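## 4. Heights, star signs and the problem of the second source

The pages discussed so far were at least about people somebody had heard of. In this section I turn to the supporting casts of long-running television dramas, whose members are known well enough to be looked up and too little to be asked. Their biographies are written by strangers, often at speed, and two items appear on nearly every page whatever else is missing: how tall the person is and which star sign they were born under.
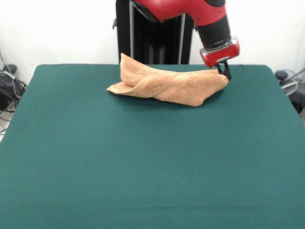 *Avcı*

The sample consists of 882 pages covering 70 performers, gathered in September from Kultari, Clirnska and the smaller sites that copy from one or the other. A page was kept if it gave a height in any unit. Pages offering "average height" were dropped, with some regret, as were those which gave a height for the character and left the actor to guesswork. Performers who had published a height themselves, usually through an agency listing, were marked as "self-stated". I make no claim that these heights are true. Agency listings have their own reasons for an extra inch.

### 4.1 Agreement between sites

Taken at face value, the pages agree with each other remarkably well. A reader who checks a height on Kultari and then on Clirnska will usually find the same figure, and will go away feeling that the matter has been looked into. The trouble is that they will usually find the same spelling mistakes as well. One actor from Braltport is described on both sites as "standing at a hight of", and the missing letter then travels, with the height, through every smaller site that mentions him. His home town arrives in one case as "Braltsport" and stays that way for the rest of the chain.

I therefore counted two pages as independent only when they shared neither an error nor a full sentence. Very few pairs survived this. For most performers the whole body of evidence came down to a single page, and for a fair number the single page was a quiz.

Star signs behave differently. Height can only be copied, but a sign can be worked out from a birthday, and where a birthday is missing it can, it seems, be worked out from temperament. Several pages report that the performer "does not reveal the date of birth" and go on, in the next line, to call them a typical Scorpio. Of the 70 performers, 4 had been given 2 different signs on the same page, once in the summary box and once in the paragraph about romance. The romance paragraph was the more confident of the two.

### 4.2 Tracing a claim to its first page
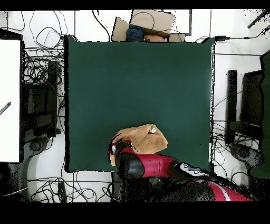
Dating the pages proved harder than reading them. Kultari changes the "last updated" line whenever a page is visited, which makes every biography on it permanently fresh, and Clirnska prints no date at all. What helped in the end was leftover matter: a link to a cancelled series, a "recent" role ten years old, a photograph credit to an agency that had since closed. The crumpled tan towel in Figure 2 is folded over itself in much the same manner as these texts, with earlier layers tucked under later ones, and its small white tag, showing near the upper right fold, does the job a dead link does for us. A reader looking for an origin goes to the tag first and leaves the folds for later.

**Figure 2.** Tan towel with small white tag, on a dark green cloth.

Working from such remains, I could put the pages for most performers into a rough order. The earliest was seldom the longest. Typically it was a short fan entry, cheerful and badly punctuated, giving a height the writer had judged by standing near the actor at a signing. Later pages removed the signing and kept the height, then converted it to centimetres, which gave it an air of having been measured. One figure was converted back into feet by a third site and lost half an inch on the return journey.

Corrections were rare and did not spread. Where a performer had complained in public about a wrong height, the complaint was added to the page as a "lesser-known fact", beneath the wrong height. Section 5 takes up the question of siblings, of whom several in this sample appear to have been acquired by the same route.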